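From: Zulema Jara
To: jilness-list
Subject: Re: [jilness] Held-out homes and the cloth numbers

Svyatoslav Tkachenko wrote:

> Zulema, I read the draft note on the folding policy and I have two
> questions before I rerun anything on our side.
>
> First, the note says the policy was trained on 1000 episodes, but the
> index file I pulled from Starnoler has 1027 entries. Which one is right?
>
> Second, did you split by episode or by home? If the same bedroom shows
> up in both training and test, I don't think we can say much about new
> homes. I would also like to know if the two-handed episodes were
> treated any differently from the one-handed ones.
>
> Svyatoslav

Both numbers are right, but they are counts of different things. The index lists everything that was uploaded, so 1027. We dropped 27 episodes where the pose track was lost for long enough that we could not fill the gap. The remaining 1000 are what the policy was trained on. I will add the list of dropped episodes to the Hasska folder so you can check them against your copy.

On the split: the first version was by episode, and you are right to worry about it. I redid it by home. There are now 6 homes that appear only in the test set, and their episodes are not part of the 1000. The old split gave a much better score on the "pick up and lay flat" step, and most of that gain went away with the new one. I have taken the old table out of the note.

The drop is not even across the steps. Reaching for a garment holds up well in homes the policy has never seen. Choosing where to close the fingers is where it gets worse, mostly when the garment and the bedding under it are close in color. The policy then tends to grab the blanket together with the cloth, or closes too high and misses both.

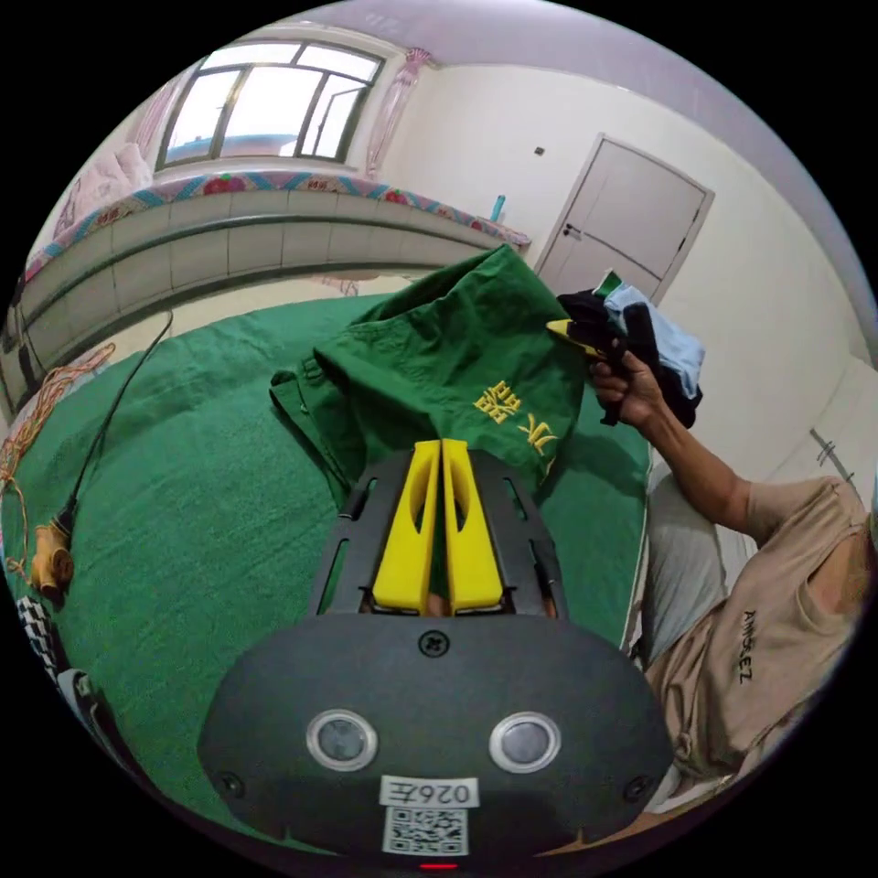

I tried two things to fix this. The first was stronger color changes during training, and it made almost no difference. The second was to train the grasp point on short clips that start just before the fingers close, with a higher weight on clips where cloth lies on cloth. It helped in 4 of the 6 held-out homes and did nothing I can measure in the other two. I have not looked closely at those two yet. One has dim light in most of the episodes, so that may be part of it.

Two-handed episodes were kept whole, with both wrist views going in together. The one-handed ones get a blank second view and a mask. I know Hrynyshyn's earlier code cut the two-handed episodes into separate left and right streams. I ran that as a comparison. It does fine on picking up a single item, but it is clearly worse when one hand has to wait while the other finishes, so I would not go back to it.

One more thing you will run into. The gripper width values in the older uploads are scaled differently from the newer ones. The loader fixes this, but only if you are on the February version or later. If your widths look too small, check that before anything else.

If you do rerun, please use the home list in splits/by_home.txt and leave the seed as it is for the first pass. After that, change whatever you like. I would be most interested in a run with the clip weighting turned off and everything else the same, as I only have one of those and would not trust it alone.

I will send the revised note to the list once the per-home results are in the table.

Zulema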